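Notebook, rope bench
2018-02-03

Saturday, heating off until noon, gloves on. I came in to finish the cordage sort before the Colbridge order turns up and buries the bench again. Finished is a strong word. The bench is visible in places.

State of things at nine: one crate of offcuts from the Stelmakh job, one sack of mixed ends that has been under the bench since April, and the drawer. The drawer no longer opens fully. I got it out by removing the front, which I have now put back on slightly crooked. It was slightly crooked before, in the other direction.

Sorting rule, again, for whoever wrote "MISC" on four separate tubs: we sort by construction first, then by thickness, then by color if there is any patience left. Twisted goes with twisted. Braided goes with braided. If you can open the strands with your thumbs and see them wind around each other, it is twisted, whatever the old label says. The old labels were written by someone in a hurry, and the handwriting is mine.

Anything shorter than 25 cm goes in the scrap sack. I made three exceptions and regret two of them. The third will make a decent key lanyard.

Wemier twine: all of it shed. I ran a length through my hand and it left most of itself on the glove. Moved to the garden box, where it can tie up beans and disappoint somebody else. The Plurker cord is better than I remembered, stiff but even, and it takes a whipping without sliding about. Marked it KEEP and put it on the high shelf. Order number on the spool is 3931 if we want more of the same. Copying it down here since the sticker is about to fall off.

Whipping notes. Tried the plain common whipping on six ends and the sailmaker's on two. The common one is quick and looks fine until you pull on it. The sailmaker's took me so long that I drank a whole coffee halfway through, one-handed, holding the turns down with the other thumb. It did hold. For anything that will be handled every day I'd say do the slow one and complain about it afterward. For shelf stock, tape.

On tape: the white cloth tape is finished. The brown packing tape is not a substitute, even when it is the only tape in the building. I peeled 3 of those ends this morning and the glue stayed behind on the fibers, so they got cut back and done over.

Then the blues. We own far too much dark rope, all of it bought as "navy," none of it matching. Under the bench lamp half of it passes for black. I ended up carrying lengths over to something red to tell them apart, and against that the blue comes up properly, at least along the raised parts of the twist. In the grooves it stays close to black regardless.

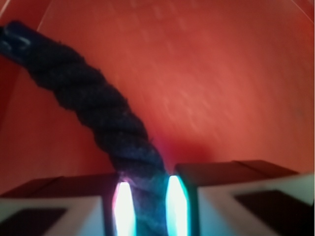

I've put the navy in with the thick twisted stock and stopped worrying about the shade. Fuzz is normal on this kind and isn't a reason to throw it out. What I do check is the last hand's width of each end, and if the strands have begun to part company there, cut back to where they still lie tight, whip it, and move on. Don't singe it to tidy the fuzz. I did that to a test piece last winter and it smelled like a barber shop on fire.

Still to do:
Weigh the scrap sack. If it's over 100 ounces it goes to the fender people, under that it waits.
New labels, printed. See above regarding handwriting.
Find the good fid. The one in the rack has a burr and snags every strand it meets.
Cloth tape, white, two rolls – three if it's on sale.

Stopped at half past one with the braided tubs untouched. They have waited since April and can wait until Monday. Drawer shuts now, if you lift it a little on the left.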